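Radevine: Inventarliste gebrauchter PC-Bauteile

Stand: 28. September 2020
Pflege: Marcela Jelínek

Inhalt

Radevine ist eine Tabelle mit Angaben zu gebrauchten Hauptplatinen, Prozessoren und Speicherriegeln. Die Datei teile.csv enthält 2.103 Zeilen, eine pro Bauteil. Bei 1.691 davon ist die Modellnummer gesichert, beim Rest steht im Feld modell der Wert "offen".

Felder

id: laufende Nummer, wird nach Löschungen nicht neu vergeben
art: platine, cpu, ram, karte
modell: wie aufgedruckt, Groß- und Kleinschreibung übernommen
sockel: nur bei platine und cpu
zustand: Stufe 1 bis 7, 7 ist unbenutzt
herkunft: Kürzel des Lagers (HIT für Hiteo, DRI für Drivard)
notiz: Freitext, meist Deutsch, einzelne Einträge auf Tschechisch

Trennzeichen ist das Semikolon, Kodierung UTF-8 ohne BOM. Leere Felder bedeuten "nicht geprüft".

Bekannte Fehler

Die Einträge aus Drivard vor April haben teils vertauschte Werte in sockel und zustand. Das Skript pruefe.py meldet diese Zeilen, korrigiert sie aber nicht. Speicherkits sind als bis zu 2 Einzelzeilen erfasst, größere Kits fehlen noch.

Offener PC-Tower und CPU im Sockel einer Dell-Platine
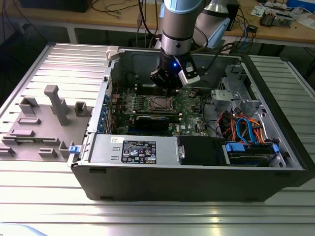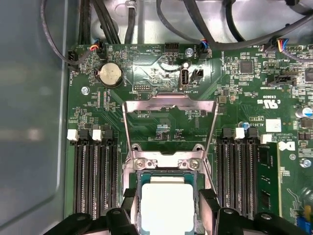
Lizenz und Änderungen

Die Tabelle steht unter CC BY 4.0. Korrekturen bitte als Patch gegen teile.csv schicken und die id in die Betreffzeile setzen. Preise nehmen wir nicht auf, dafür gibt es die getrennte Liste Fleury.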